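Tuning a Grasp Controller in Simulation Without Losing an August
Part 3 of the Flesness tutorials
by Necati Akbulut

By now you have Kahraman running, the robot loads, and you've stopped typing the launch command wrong. (If you haven't stopped, make an alias. I held out for a year out of pride.) In this part we get the gripper to close on something at a sensible moment, and we log enough to know why when it doesn't.

Step 1. Slow everything down

Open control.cfg and set the control rate to 50. The default is 2000, which is lovely for contact forces and terrible for reading a log with human eyes. We'll put it back later. Write yourself a note, because you won't remember. 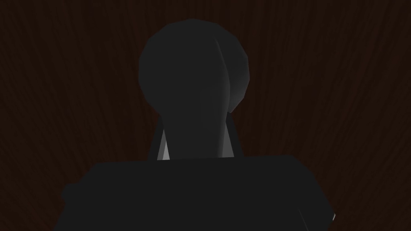
The close trigger is the setting people get wrong first. Out of the box it fires on distance to the target's center, and the center is a poor thing to aim at when a shape is fat at one end and narrow at the other. With a round bulb on a tapered neck, like the dark gray one on the wood here, the center lands somewhere you may not want to squeeze. Set trigger_frame to grasp_point and define that point on the neck by hand. Yes, by hand. The automatic option exists and Ermira Janevski, who wrote it, turns it off too.

Step 2. Log the right three things

Commanded finger width, measured finger width, and the time stamp of each. Leave the rest out for now. My first logger saved every joint on both arms and filled the disk on the Gunville machine before lunch.

Start the logger before the controller. If you do it in the other order, the first 10 samples go missing, and those are the ones where the interesting mistake lives. 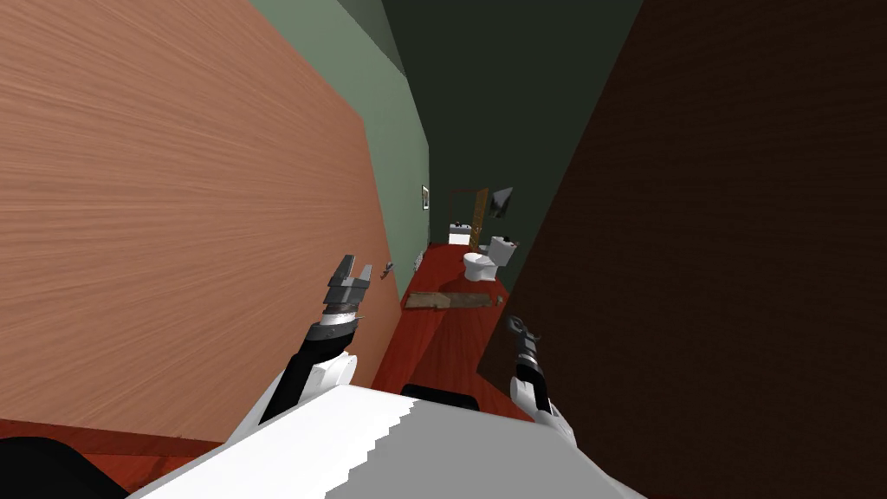

Why does the planner refuse a path that looks wide open?
Most often the collision padding is too large for a tight space. The planner inflates both arms by that amount, so a gap you could walk through may count as solid wall. Lower padding_mm a little at a time and rerun the same plan with the same seed, or you'll be comparing two different problems.

Step 3. Split the approach

Make the approach two moves. The first brings the hand to a standoff pose with the fingers fully open. The second goes straight in along the hand's own axis, slowly, with the planner switched off. Letting the planner handle the last stretch gives it a chance to be creative, and you don't want creative that close to the table.

In the config, that's standoff_mm: 46 and approach_mode: linear. The 46 came out of a long evening of trying numbers, so feel free to have your own evening. 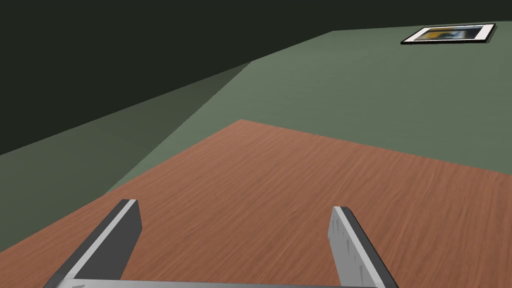

Once the standoff works, run the second move by itself a few times, starting from the saved pose. Check that the measured width stays flat until the trigger fires. If it sags early, your open command is expiring, and hold_open needs to be true. It's false by default for reasons lost to an old merge.

Step 4. Put the rate back

Set the control rate to 2000 again and rerun. Gains that behaved at 50 may now buzz like a cheap fridge. Halve the damping term first, look at the log, then touch the stiffness. Change both together and you'll have to start this step over, which I've done often enough to recommend against.

Save the result as grasp_base.cfg. Part 4 loads it by that name when we hook up the Stimusside camera node, and it'll complain in a very long stack trace if the file isn't there.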